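The Booth with Mushrooms

Chathurika Navaratnam had the key to the booth since July, but she did not use it until the last week of summer, when the market in Wallell was already getting quiet.

The booth belonged before to Mr. Frerichs. He sold seeds there, and string, and small bags of earth. After he stopped, the town gave the place to the next name on the list, and the next name was hers. She had waited on that list for two years. In this time she had almost forgotten what she wanted to sell.

"Soap," her sister reminded her on the phone. "You wanted to sell soap."

"Yes," said Chathurika. "I remember now."

On the first morning she came by bus from Kiltumia with one suitcase. Inside the suitcase there were 87 bars of soap, each one wrapped in thin paper. She had made them in her kitchen at night, and her coat and her bread smelled of lavender. The driver asked her if she was carrying flowers. She said yes, because it was a long ride and she was shy to explain.

She opened the door of the booth and put the suitcase down outside. Then she stood for some time with the key in her hand. She had expected brown shelves, or perhaps a bare wall with old nails. Mr. Frerichs was a serious man who wore the same gray hat in every season. She had never once seen him laugh, even when the goat of the cheese seller ate his price cards.
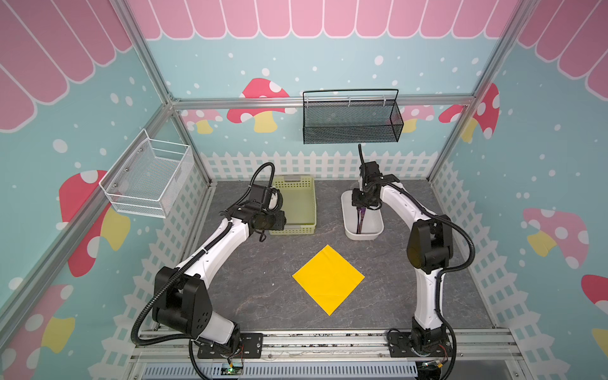
"He made it for his granddaughter," said a voice behind her. It was Nello from the next booth, who repaired umbrellas. He had a cup of coffee in each hand and gave her one without asking if she drank coffee. "She was here with him every Saturday when she was small. She was afraid of the market. Too many legs, she said. So he made her a place with mushrooms."

"And where is she now?"

"She studies in the city. She must be tall." Nello drank. "You can paint it over. The town allows it. White is the cheapest."

Chathurika did not answer. She was looking at the painted fence along the bottom of the walls. When she was a girl, she had drawn the same kind of fence around every house in her school book, even around the houses of people she did not like. Her teacher once wrote under the drawing: Where is the gate? She had been ashamed and had never drawn a gate after that, only more fence.

She took out the first bars and put them in the white basket on the left wall. They looked well there. Then she put a few of the rose ones into the dark basket at the back, and moved them, and moved them again. Nello watched this with great patience. It was not his soap.

"The pink ones should be higher," he said finally.

"They are in the only place that there is."

"Then it is good."

By noon she had sold 14 bars. An old woman bought three and told her that they were too expensive. A boy wanted to know if the soap was made of mushrooms, and when she told him no, he went away disappointed, but he came back with his mother and they took the green one. The mother held it to her nose for such a long time that the boy began to pull on her sleeve.

In the afternoon it rained and everybody went to Nello. He fixed umbrellas with his head bent down, and the people who were waiting stood close to her booth. Some of them spoke quietly about Mr. Frerichs. One man said that he had bought his beans here, and that the beans had never come up, and that he had bought them again each spring.

When the market closed, Chathurika wrote a postcard. She did not know the address, so she gave it to Nello, who knew everybody.

Dear Mr. Frerichs, she wrote. I am the soap. I will not paint the walls. If your granddaughter comes to visit, please tell her that the mushrooms are all right.

She read it again and saw that she had left out two words, but she liked it this way. Then she locked the door and went to look for her bus.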